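Notebook, teaching lab, handheld ultrasound loan kits
Dec 24, 2018

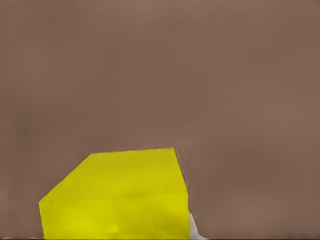 How long can a student keep a handheld probe out of the lab before it has to come back for a check? Two nights, counting from the evening it is signed out, and the probe comes back with its tablet and charger even if only the probe was used.

Writing that at the top as it came up four times last week and the sign-out sheet still says "overnight". The sheet needs reprinting before classes start again. Drahomíra has the original file.

Building is mostly empty today. Used the morning to go through the returned kits and finish the gel and cover comparison I started after the second-year practicals.

Kits

Six kits in total. Five came back complete. Kit 4 came back without the short cable, which was in the pocket of the carry case for kit 2, so that is now sorted and both cases are relabelled inside the lid. Kit 6 has a sticky latch on the battery door. It closes if you press the hinge side first. Left it in service with a note.

All six tablets updated to the current version of the Grorkness viewer. Kit 3 hung at the licence screen twice. Cleared the stored login, restarted, entered the lab account again and it went through. If it happens with a class in the room, swap the tablet and deal with it afterwards.

Pairing. With all six on at once in the small room, kits 1 and 5 each offered to connect to the other's probe. The names shown on the tablets are the factory ones and differ only in the final character. Renamed every probe to match its kit number. The new name survives a power cycle but not a factory reset, so nobody should be resetting these to fix a frozen picture. Hold the freeze button, wait for the light to go out, start again.

Phones. Students on their own phones can view through the Grorkness app but saved clips stay on the phone. Drahomíra wants that switched off for the March group and everything saved to the lab tablets. I agree for the sessions where they scan each other. For phantom work I can't see the harm, and the students said in the feedback forms that they go back over their clips before the practical test. Left for us to settle in the new year.

Gel and covers

Compared the Lillau gel we have always bought with the Jadoon one that came as a sample. Same probe (kit 1), same forearm phantom, depth and gain left alone, wiped down between runs.

Near-field picture about the same to my eye with both. The Jadoon is thinner and runs off the side of the phantom if you are slow finding your window, which beginners are. It wipes off faster. The Lillau stays put and takes a second wipe, and leaves a film in the groove around the probe face if you are careless.

With a cover on, the thin gel was worse. Got an air gap on three of the first tries and had to strip the cover and start over. Put gel inside the cover first, then push the probe down into it and smooth outward with the thumb. With the Lillau I had one bad cover all morning.

Staying with Lillau for the first-year classes. The rest of the Jadoon can go to the demonstrators for quick phantom checks.

Phantoms

Vessel phantom A is fine. Vessel phantom B has needle tracks right across the middle third and they show as bright lines that a new student will take for something real. One of the demonstrators has been telling them to scan from the far end, which works, but you lose the branch. Turned it around in its tray and marked the good end with tape.

The gelatine ones we made for the needle practice have gone off and are in the bin. Next batch to be made the day before, not the week before. The fibre mix settled to the bottom last time. Stir until it starts to thicken, then pour.

Money

Quote from Trustano for a replacement vessel insert is $598, delivery extra. They also list a box of 100 covers, but I have asked for the dimensions before ordering as the last lot was too narrow at the neck for our probes. Nothing to be ordered until the office is back.

If the insert is approved, keep phantom B for orientation exercises and use the new one only for needle work supervised by one of us. Otherwise it will be in the same state by the end of the year.

Teaching notes, carried over from the practicals

Groups of three were better than groups of four. With four, one student ended up standing behind the others and never held the probe. With three they rotate: one scanning, one on the tablet, one on the phantom or being scanned.

Most common fault was still the orientation marker. Students checked it at the start and then turned the probe over when swapping hands. Put a dot of nail varnish on the marker side of kit 2 to try it out. It came through a full day of alcohol-free wipes. Will do the others if Drahomíra has no objection, and I should look in the manual first to see whether varnish is allowed on the housing.

Second most common was too much depth. They leave it where the previous person had it. Add "reset depth" to the laminated card, first line.

To do

Reprint sign-out sheet with the two-night rule.
Manual, section on housing and cleaning, re varnish.
Battery latch, kit 6, ask whether a spare door can be bought.
Chase cover dimensions from Trustano.
Talk to Drahomíra Vávra about saved clips on phones.
Card, depth line.

All probes wiped, dry-stored and locked in the grey cupboard. Tablets left at half charge with the power off. Key is back on the hook in the prep room.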